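Search this site
Type and press enter

Reading the Psalms in a Year: Your Questions

November, by Giannakopoulos
4 min read

I've been reading the Psalms on a loop for years now, and since I started the Hikska reading plan I get the same handful of questions over and over. So I've put my answers in one place, and I'll add more when they come in! 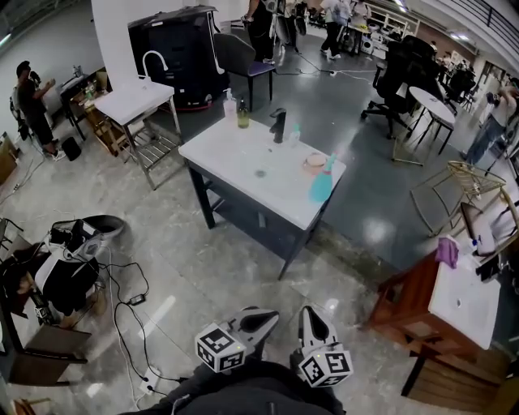
Most of them are from people who've tried before and stopped, which was me too (twice, and both times somewhere in the longer ones).

Do I have to start at Psalm 1?

No, start where you like. I do think Psalm 1 makes a lovely front door, but plenty of our readers at Lerkon begin with 23 or 121 and go back later.

How much do I read each day?

One psalm, or a piece of one. Psalm 119 has 176 verses and I wouldn't ask anyone to swallow that before breakfast, so the plan splits it up by its Hebrew letters, eight verses at a go.

What if I miss a week?

Pick up at today's reading and leave the rest. I used to try and catch up, and ended up racing through six laments in one evening feeling nothing except tired.

What do I do with the angry ones?

Ah, 137 and its friends. I read them aloud, slowly, and I don't skip the ending. Somebody prayed those words in real misery, and I find it a comfort that they were kept in. You don't have to like them. Some weeks I don't.

Which translation should I use?

Whichever one you'll open. I switch between an old one for the sound and a newer one for the sense.

Why don't my verse numbers match my friend's?

Some Bibles count the headings ("A psalm of David" and so on) as verse one and some don't. Greek-based Bibles number many of the psalms differently as well, so their 22 is usually our 23.

Is anyone else doing this?

Yes, lots of you! The plan has 2,638 readers signed up at the moment, and 86 of them meet in person through the Hemen group.

Can I print the plan for my church?

Please do, and change the dates to suit. Just leave the Hikska name on the bottom so people can find the updates.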